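Clarkia Family Support Center
Newsletter – 4/25/21

Separation Support Program Moves to a Year-Round Schedule

The Clarkia Family Support Center will offer its Separation Support Program throughout the year, beginning with the next intake. Until now the program has run in spring and fall only, and people who contacted the Center between sessions were placed on a waiting list. The change was approved in April and applies to both the Vellholm and Tomeo offices.

The program serves adults who are in the first two years after a separation or divorce. Participants meet in small groups for eight weeks under the direction of a licensed counselor. Sessions cover sleep and daily routine, communication with a former spouse, talking with children at different ages, and the practical side of running a household on one income. Legal advice is not part of the program, although a list of local legal aid services is given to every participant at the first meeting.

Demand has grown steadily. The Center answered 1,582 calls and written inquiries last year, of which 348 concerned separation or divorce. Almost 300 of those callers asked for a group in preference to individual appointments, and many were told that the next opening was several months away. The Center regards that wait as too long for people who are often dealing with a move, a custody schedule and a change of work hours at the same time.
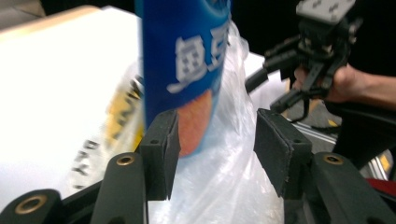

A tall blue container between two black finger pads.

Under the new arrangement, a group will open whenever eight people have completed the intake interview. Evening groups will continue to meet online for the time being. Daytime groups in Vellholm will return to the second-floor meeting room when the building's occupancy limits allow, and registered participants will be notified by mail. The Tomeo office will offer evening groups only.

Two additions to the program should be noted. The first is a single-session workshop for grandparents and other relatives who are helping to care for children during a separation. The second is a follow-up meeting, held three months after each group ends, at which former participants may speak with the counselor and ask for a referral if they need one. Both are open at no additional charge.

Fees remain on a sliding scale based on household income. A grant of $1,000 from the Lauritsen Fund will cover workbooks and postage for participants who pay the reduced rate – no separate application is required. Requests for a fee reduction are handled privately by the intake office and are not shared with group members or counselors.

Those already on the waiting list do not need to register again. The intake office will contact them in the order in which their names were received. New applicants may request an intake form by telephone or by mail from either office. Completed forms should be returned to the Vellholm office, marked "Separation Support."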